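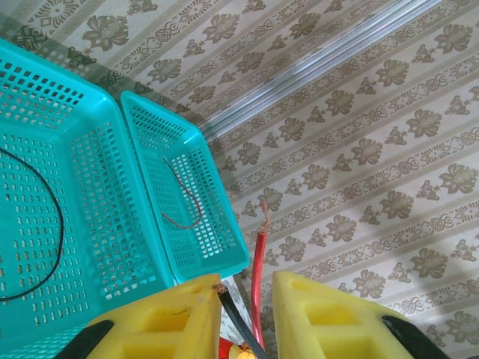

Ticket 22-8: Wire offcuts, sorting by thickness
Site: Gravorstead bench
Opened: 28 Dec 2023
Status: Open

Reported problem
The Nouri sorting guide says thin wire goes in one basket and thick cable in the other, and that the split takes care of tangles. I doubt it. Two baskets, same color, same little holes in the sides, and no labels supplied. Whoever wrote the guide must have a better memory than I do.

Tried so far
Put thin black in the large basket and short red-and-black in the small one, as the guide has it. Both are thin, so I fail to see what the second basket is for. Thick red and thick black have no home at all under this scheme. The guide calls them "remainder."

Asked Urkport for the longer version of the guide. Got the same 3 pages with a new cover.

Suggestion from Trornow support: spread everything on a cloth and pull from the middle. Tried it on the flowered tablecloth. Pulling from the middle gave me a smaller, tighter middle. Red is the worst of it – one long piece runs diagonally past the black and white, and every end I pick up belongs to something else.
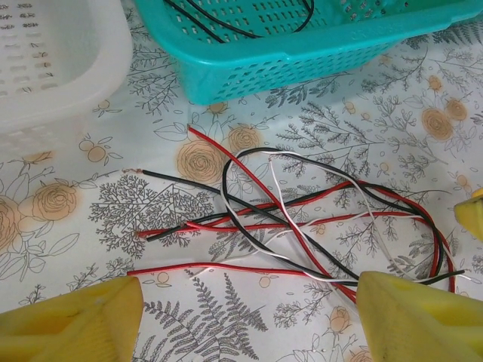
NOTES FOR NEXT ATTEMPT

Work from the loose ends, one strand at a time, and leave the center alone. Check for bare copper tips before tugging, as frayed strands snag on everything. White comes out first if it will.

Support now says to tie each length before it goes in a basket. Fine, but that is a tying fix and has nothing to do with their thickness rule. I would like somebody to admit that before February.

Not closing this. Please don't mark it "resolved by user" again.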